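Handover fault on the Saavedra cell: what we found

The two-arm cell at Brilham was down for most of a morning in June after the left arm closed its gripper 40 millimeters short of the rod it was meant to take. The right arm let go anyway. The rod dropped, rolled off the table and stopped under the guard. The area was clear and the only damage was a chipped rod end.

Mwangi Tanui went through the log and found the grip check had been switched off during a speed trial and left that way. The cell had run 182 handovers without it.
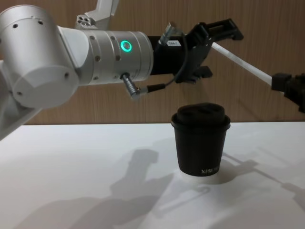
The check is back on, and the right arm now holds until the left one reports contact. Štefánia Polák has added a line to the restart sheet, to be signed before the first cycle. Handover speed stays at the lower setting until 3 full shifts pass without a stop. If you see a missed grip, hit the stop and call extension 710. Please don't reach in for the rod.

Shared 3 times · 2 comments

deltarier_nights: Does the new line apply to the Priltano cell too?

Š. Polák: Yes, same sheet for both.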